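Print this page | E-mail this page
Shares 2 | Comments 2

Minhas Games and Reading Room: progress report to the Jatora Community Fund, January

The grant was for $1000. At the end of this period $700 has been spent and $208 is committed to an order for shelving brackets, leaving the balance for repairs.

Most of the work has been sorting. Donated games and books came in mixed boxes and had to be checked before they went on the catalogue. A game that is missing parts is kept for spares. Poker chips are stored in their own cases with the dice and are used for counting and maths games. Pencils are kept in cups at the tables so that scoring can be done on paper.

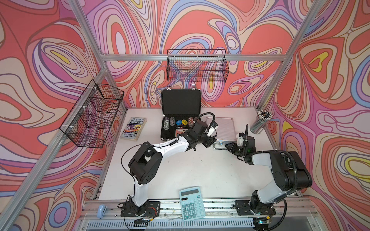

Reading time: 2 minutes

The junior paperbacks have been the easier job. The 143-Storey Treehouse, by Andy Griffiths and Terry Denton, is on the list with the other chapter books. We have put chapter books and games on the one borrowing card, as families asked for this at the last open afternoon.

The catalogue has moved from the exercise book to Tokidis, which took longer than planned. Entries for the games are finished. Entries for the picture books are not, and will carry over to the next period.

Still to do on the room itself: the scuffed section of white wall near the monitor needs a wash and probably a coat of paint. Diltine has quoted for the paint and the quote is within the repairs balance. We would like to go ahead once the brackets are in.
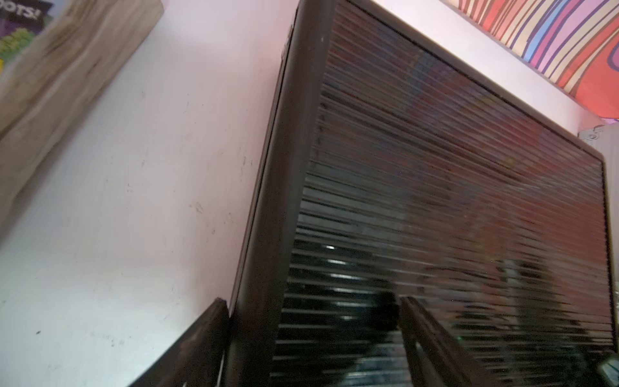 Can families borrow a game if the catalogue entry isn't finished?
Please wait until it is listed. Staff can set it aside under your name in the meantime.

Report prepared by Shabani Minja, coordinator.

Comments (2)

treehousemum: Glad the books and games are on one card now. Will there be more of the Treehouse series?

R. from the Thursday group: We have a box of spare dice if you want them. Can drop it in after 4 pm.

Print | E-mail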